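Nullalik hand-held gripper, long-term review

Posted May 28, 2026 by Mircea Voicu

I bought the Nullalik to replace my old Verix, mostly because I was tired of the Verix pinching my thumb every time I closed it. Thirteen weeks later the Verix is in a drawer and I don't miss it at all! The Nullalik has a light trigger, the fingers open wide, and the camera looks straight down between them, so I can see both tips in every recording. With the Verix I was always guessing where the left one had gone.

I've logged 2,703 grasps with it so far, nearly all at the same table: bottle caps, pens, sponges, folded cloth, a very stubborn set of measuring spoons.

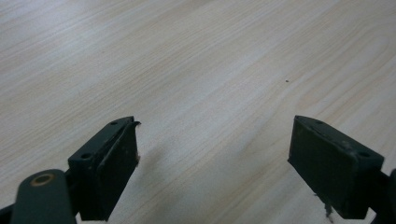
The pads are the weak spot. They grip beautifully when new (I could pick up a single playing card, which the Verix never managed), but they fray and they collect dust like crazy. I wipe mine down before every session now. Replacements come in packs of 2 and cost $24, a bit steep for something that wears out. A friend cuts her own from Trota rubber sheet and likes them better, so I may try that in August.

The linkage, on the other hand, is great. The brass-colored bushings still turn smoothly, with no wobble that I can feel, and the green fingers have picked up scuffs but nothing worse.

Software is fine. Pairing took me two tries, and the export menu is in an odd place.

Four and a half stars. Order spare pads with it.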